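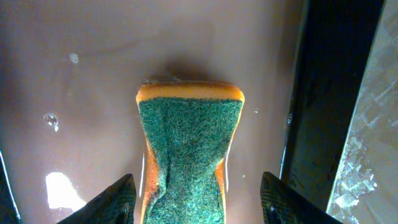 Attachment 1 - kitchen sponge, green scouring side up, orange foam underneath

Ticket: Nightly stock rollup slow on Omham, fine on Kollville
Opened by: Ita Kinsella
Assigned to: Lina Qudah
Opened: Mar 6, 2017
Component: database / reporting
Priority: normal (was high, lowered by LQ)

Original report

The nightly rollup procedure used to finish in 4 minutes on Omham. Since the weekend's maintenance it takes 55. Same code, same tables, same server as far as I know. The hosting people say it must be index fragmentation and want to schedule a rebuild of everything. Kollville runs the same procedure on a restored copy of the data and is still quick. Can we get the rebuild approved?

Ita

Comment 1, Lina Qudah

Before we approve a rebuild of everything I would like to hear why anyone thinks fragmentation is the problem. Did somebody measure it, or is it just what people say when a query gets slow? Fragmentation creeps up. It doesn't take a job from 4 minutes to 55 between one run and the next.

Please send:
- the actual execution plan from Omham, not the estimated one
- the same from Kollville
- the list of what was done in the maintenance window, from whoever did it

Comment 2, Ita Kinsella

Plans attached. The maintenance list I got back reads "patching and routine tasks". I asked what routine tasks means and was told the usual ones.

They also say a rebuild can't hurt.

Comment 3, Lina Qudah

It can hurt. It will fill the log on Omham, and it will also refresh the index statistics as a side effect, so the job may well get faster and everyone will go home believing it was fragmentation. Then it will come back.

Looked at both plans. Kollville does a hash join between StockMovement and the item list and reads each table once. Omham does nested loops with a key lookup for every row. Estimated rows coming out of StockMovement on Omham: 2. Actual rows: a great many more than that. The optimizer thinks it is fetching a couple of rows, so it picks a plan that would be fine for a couple of rows.

So the question is where the 2 comes from. Candidates, in the order I believe them:
- plan compiled for an odd parameter value and reused
- stale statistics
- something changed in the database settings

Ita, what does the procedure get passed as @SiteCode in the nightly run, and does anything else call it?

Comment 4, Ita Kinsella

Nightly run passes the main warehouse, Parsons. The Itosham depot calls the same procedure from their own screen when they do a spot check. Itosham has hardly any movements; it only opened in August.

I mentioned this to hosting and they now think it is parameter sniffing and suggest we put WITH RECOMPILE on every procedure in the database.

Comment 5, Lina Qudah

That's quite a jump from rebuilding every index. I think they are nearer this time, but "every procedure" is the same habit with a different hammer.

Parameter sniffing fits on paper. The patching restarted the instance, the plan cache was emptied, and if Itosham ran a spot check before the nightly job then the cached plan was built for Itosham. The plan XML should settle it. Look for ParameterCompiledValue in the Omham plan. If it says Itosham, I'll believe it.

Comment 6, Ita Kinsella

ParameterCompiledValue is the Itosham code. ParameterRuntimeValue is Parsons.

Comment 7, Lina Qudah

Good, that is evidence. I still want one test before touching code. After hours, please mark just this one procedure for recompile:

EXEC sp_recompile 'dbo.StockRollup'

Then run the nightly job by hand with Parsons first, and note the time. Then mark it again, run Itosham first, and then Parsons. Don't run DBCC FREEPROCCACHE on Omham, whatever the forum post says. It throws out the plans for everything else on the box too.

Comment 8, Ita Kinsella

Results:
Parsons first: 4 minutes.
Itosham first, then Parsons: stopped it after 6 minutes. Same nested loops plan as before.

Does this explain why Kollville was never slow? We don't have the Itosham screen pointed there.

Comment 9, Lina Qudah

Probably. The Parsons run is the only caller on Kollville, so there is no way for it to pick up the other plan. I was ready to blame a setting difference and compared the two databases anyway. Compatibility level matches, auto update statistics is on for both.

Proposed change: OPTION (RECOMPILE) on the one statement that joins StockMovement, nothing else. The procedure runs a handful of times a day and the compile cost is too small to argue over. I considered OPTIMIZE FOR with the Parsons code and don't like it. Sooner or later the codes get renamed and the hint stays behind pointing at a site that isn't there.

No index rebuild. No change to any other procedure.

Comment 10, Ita Kinsella

Deployed to Kollville, then Omham. Tested both orders on Omham and the Parsons run takes 4 minutes either way. Hosting would like to know if they can close their ticket as "resolved by maintenance".

Comment 11, Lina Qudah

They can close it as they like, but the maintenance resolved nothing. I am leaving this one open until it has been through another restart. One clean night after a deployment doesn't prove much, and I would still like that list of routine tasks.

Status: waiting - next restart of Omham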